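Kulwood Shared Workshop, evening course "Two Arms on One Table"
Handout 3: The table, the mounting and the first sorting exercise
Prepared by Aigars Ramanauskas, Tue 29 May

Please read this before you come to the session. It repeats some things from handout 2, but the part about the cables is new.

1. The table

The top is wood and the frame is aluminum extrusion. We choose wood because it is easy to drill and easy to repair, and the extrusion because we can move a bracket without making a new hole. Before you switch on anything, push the table with your hand from the short side. If it moves, the legs must be adjusted first. An arm which stops suddenly will shake a weak table, and then your saved positions are not correct anymore.

2. Mounting the arms

Each arm stands on its own plate. The plates are bolted near opposite edges, so that the arms face each other and share the middle of the table. Tighten the bolts crosswise, a little each time. Do not use the long wrench from the Radari tool wall, it gives too much force for these threads.

The cables should follow the links with enough slack at every joint. Move the arm slowly by hand to its end positions, power off, and look at each loop. If a loop becomes tight, open the ties and begin again from the base.

3. The objects

For the first exercise we use candle holders. They are good practice pieces: some have a wide foot and a thin stem, some are glass, and the gripper must take each kind in a different way.
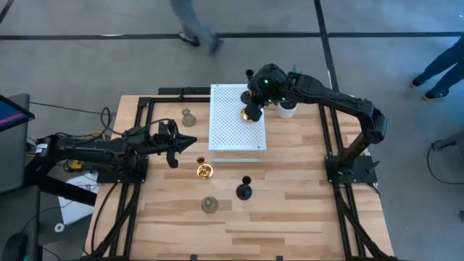 Figure 1. Work table with both arms and the candle holders, perforated platform toward the far side.

Take the stem types by the stem, below the cup. For glass, close the gripper in small steps and stop at first contact. The camera program (we call it Skideo) has difficulty with clear and greenish glass, so check the position with your own eyes before you close.

4. Exercise

a) Put 8 holders on the table, not closer than 11 cm to each other.
b) With the left arm, lift one holder and put it on the platform.
c) With the right arm, take it from the platform and put it back on the wood.
d) Repeat with a different type of holder. Keep the speed at 60 percent or lower.

Only one arm may be over the platform at a time. The program does not check this for you yet — the two operators must speak to each other and say "clear" when the arm is away.

5. For your notebook

Write down the gripper opening for each type and every failed grasp, also the small ones. Groups from the Tuhumury course will use the same table after us, so please save your positions under your own group name.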